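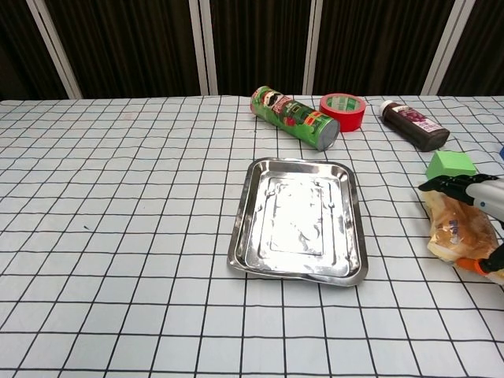

Reading the budget against itself
Speaker notes, Chanida Paisan
25 June 2022

Opening (keep it short)

I was asked to say whether this was a good budget for small business. I don't know yet, and I doubt the people who cheered it in May know either. What I can do is show you where the speech and the tables disagree.

Ask the room: who read the speech? Who read the annex? Wait for hands. Don't make fun of anyone.

The headline number

The speech promised 900 million for small firms. Say it slowly, it's on every front page.

Then page 4 of the annex. That money is spread over several years, and most of it lands in the last two, after the next election. A later government can drop it with one line. I'd call that a wish with a number attached.

Also: part of it was in last year's budget under another name. The old export support fund was closed and its unspent cash moved across. I asked the ministry press office how much was moved. They sent me the speech.

The payroll credit

This is the part people like, so go easy at first. A firm that adds a worker gets a credit against payroll tax. Fine on paper.

Problem one, it pays for hires that would have happened anyway. Use Wamholm. They make shelving, they were already hiring for the second shift, and their finance person told me the credit changed nothing except the paperwork. She'll claim it, of course. So would I.

Problem two, the cutoff. Firms with more than 100 workers get nothing. If you are sitting at 98 or 99, think hard about who you hire next. Skoton has already moved its repair crew into a separate company. They say it was planned long ago. Maybe it was.

(If somebody from Skoton is in the room, say it the same way.)

Fuel duty

Skip if we started late.

The cut is real and it starts right away. Who keeps it is another matter. Pump prices in Ďurica hardly moved the last time duty came down, and the stations there blamed wholesale costs. I'd like to see one study from the treasury on pass-through before we do this again. If one exists I haven't found it.

The growth forecast

Everything above rests on this. The deficit comes down on schedule only if growth beats the average of the past decade every single year. No bad year allowed. Ask the room when they last had that run in their own business.

The Plilent people, who sell forecasts for a living, were more careful than the treasury. They gave a range. Put the range on the slide and leave it up while I talk. Their low case wipes out the whole small business package.

Expect pushback here: "all forecasts are wrong." Yes. These ones tend to be wrong in the same direction, and that bothers me.

What I'd watch

The autumn update. See if the payroll credit costing is quietly raised.
The rules for the 2,000 grant for new equipment. As drafted, used machines don't count, and used machines are what most small shops buy.
Whether the moved export money ever gets its own line again.

Questions

Likely first one: would I have voted for it? I don't vote on it. Say that, then say the fuel cut is the only piece I'd bet on lasting a year, and I wouldn't bet much.

If asked about interest rates, pass. Different talk.

Handout is at the door, page references are on the back. The second reference should say annex B.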